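Plonilach bedroom set: README and equipment budget
Version of 10 August 2020
Maintained by Tipene Lowther. Money questions to Hamish Paewai, who will ask you why you want it.

What is in this folder

Recordings of household tidying done by hand with gripper tools, plus the budget that paid for them. The two used to live in separate folders. They were merged after three people in one week asked what a setup like ours costs, and two of them had already ordered an arm.

Contents:
episodes/ the recordings, one folder each
sheets/ the shopping list, in three versions, of which only the last is true
notes/ what operators wrote down at the end of a shift
README this file

Size of the set

738 episodes were recorded. 131 of those were dropped, which leaves 607. The drop reasons are in notes/dropped.txt and mostly come down to a dead battery, a lens with a thumbprint on it, or an operator who put the gripper down to answer a question and forgot to stop recording. Every episode is one person with one or two hand-held grippers, working on or near furniture: beds, low tables, a laundry corner. Clothing and small items are moved, folded, sorted or put away. We did not script the order.

Why hand-held

The first plan, code name Pryor, was two arms on a mobile base. It was a beautiful plan. It had a color diagram. The quote came in with a delivery date in December and a line for "commissioning" that was larger than the line for furniture, lighting and lunch put together. Hamish read it on a Friday and was very calm, which worried everyone.

The second plan, Juler, was the same tools we use now but too few of them. Juler assumed that nothing would break and that operators do not take breaks. Please do not use the Juler sheet. It is kept in sheets/ as a warning.

The third plan is the one we bought. Tools first, then the room, then arms later if the data says we need them. The arms are still a line in the sheet. The number next to the line is zero.

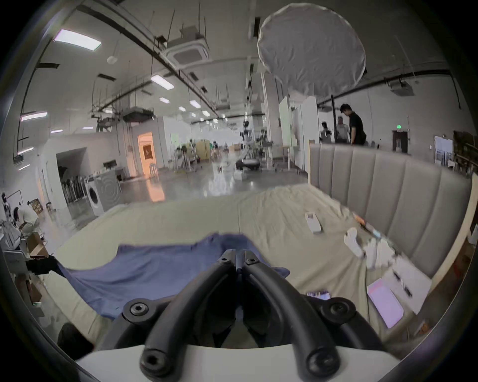
Furniture deserves more money than you will want to give it. A bed is large, it has to be delivered, and someone has to be home, so to speak. Our first mattress went to the wrong floor and stayed there for nine days. Measure the freight elevator before you fall in love with a headboard. Buy two sets of bedding at the very least, in colors that differ from each other, and put laundry time in the schedule as a real item with a real person attached to it.

What to buy, in the order we would buy it now

1. Gripper tools. Buy one spare for every pair in use. We had one spare for the whole room, and it was always in the other half of the room.
2. Fingers. These wear. Treat them as a consumable, like printer toner, and expect the same conversation with purchasing. We ordered 80 in the first batch and should have ordered 100. The shipping would have been the same.
3. Fasteners and a hex key for each station. The key should be on a string. The string is not optional.
4. Storage. Whatever number you have, double it, then look at the price and talk yourself back down to the number you really needed, which was double.
5. Lighting. Cheap compared with everything else and the item most often cut. Soft, overhead, and left alone once it is up.
6. Furniture and bedding.
7. Props. Clothes, small boxes, remotes, bottles, old electronics. Props are the only line that came in under budget. Staff closets are deep.
8. Arms. See above under zero.

Vendors

The storage and charging gear came from Zalier. The sales rep answered the phone, and that decided it. We have no opinion on whether Zalier is cheaper than anyone else. Ask for the education price even if you are not sure you qualify. The worst they can do is send you a form.

Costs people forget

Charging. Count outlets before you count operators. We bought power strips in four separate orders, each described in the ledger as "final."

Floor space. A bed takes up a bed's worth of floor plus a walkway on every side that an operator will use, and other teams will see that walkway as available. Mark it on the plan with tape and a name.

Operator hours. This is the biggest line on the sheet and the one with the least glamour. It almost tripled between Juler and the final version, partly because Juler had it wrong and partly because resetting a bed to a believable mess takes longer than tidying it. Two operators got very good at believable messes. They would like this noted.

Insurance. Ask early. Ask in writing. Use the word "tool" and avoid the word "robot" until the second page, when you must of course use it.

Known problems with the data

Wide lens, so straight lines near the edges are not straight. Calibration files are in each episode folder.
People working elsewhere in the room appear in the background of many episodes. If your method is bothered by that, crop.
Lit screens on some props change from one episode to the next. Nobody set them.
The bed-making task is thin. We ran out of patience before we ran out of budget, and Hamish has asked that this be recorded as a first.

Reusing the budget sheet

Take it and change it. Delete our totals before you put in your own; a group upstairs did not, and for a month they were the proud owners of our mattress. If you find a mistake, write to Tipene. If you find money left over, write to Hamish.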